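Section 6. Recording a Leased Aircraft and Setting Up Reserve Payments

Read this section before you enter a lease in Okar. Most bad numbers that come out of the program went in on the first afternoon, usually copied from a broker's summary. A summary is a sales document. Work from the signed lease and every signed amendment, or wait until you have them.

6.1 Opening the lease record

1. From the main menu, choose Leases, then New Lease.
2. Type the lessor's full legal name as it appears on the signature page. Trade names will be accepted, and the program won't warn you.
3. Under Lease Type, pick Dry or Wet. If the lessor supplies the crew, it is Wet, whatever the cover letter calls it.
4. Enter the governing law and the court or arbitration seat in their separate fields. They are often different countries.
5. Save. The record number appears at the top right. Ours for the worked entries in this section is 631.

Note: The "Smart Import" button claims to read a scanned lease and fill in steps 2 to 4 for you. It does fill them in. Check every field against the paper, especially the seat, which it tends to copy from the governing law clause.

6.2 Entering rent and hours

1. Open the Rent tab and choose the currency of payment. The currency in which rent is calculated goes one line down.
2. Enter the minimum monthly hours. For record 631 this is 50.
3. Enter the rate for each hour above the minimum. If the lease has no such rate, leave the field blank. A zero tells Okar that extra hours are free, and the invoice will say so.
4. Set the rent start date from the delivery certificate. The date in the lease is only what the parties hoped for.

Caution: Do not tick "Auto-match flight logs" until at least one month has been matched by hand. Frei, who make the log reader, describe it as fully automatic. Ridwan Santoso ran it against a June log for us and it billed a canceled flight as flown.

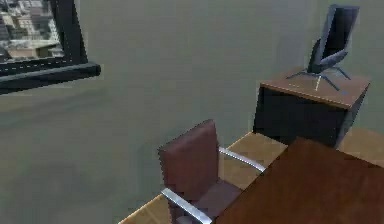 6.3 Maintenance reserves

1. Open the Reserves tab and add one line for each engine, then one for the airframe and one for landing gear.
2. Enter the hourly or per-cycle rate for each line. Don't average them.
3. Under Refund at End of Lease, select Yes, No or Disputed. If two people in your office read the clause differently, select Disputed.
4. Attach the page of the lease that supports your answer.

Note: Disputed balances still print on form 495, but in a separate column. Some users dislike how this looks and switch to Yes before an audit. The change log keeps the old setting, with the time and the user name.

6.4 Unpaid rent and claims

1. Go to Claims and choose Open From Lease.
2. Enter the principal first. Interest goes in on its own line, with the clause number.
3. If an auditor later finds a different total, choose Amend. Do not overwrite the first figure.
4. Have a second person approve the amendment. The program needs 2 different logins and can't tell whether they belong to different people, so that part is up to you.

Caution: The "Likely Recovery" percentage beside each claim is a sales feature. It knows nothing about the other side's defense or whether they have any money. Leave it out of reports to lenders – the switch is under Display, Claims, Estimates.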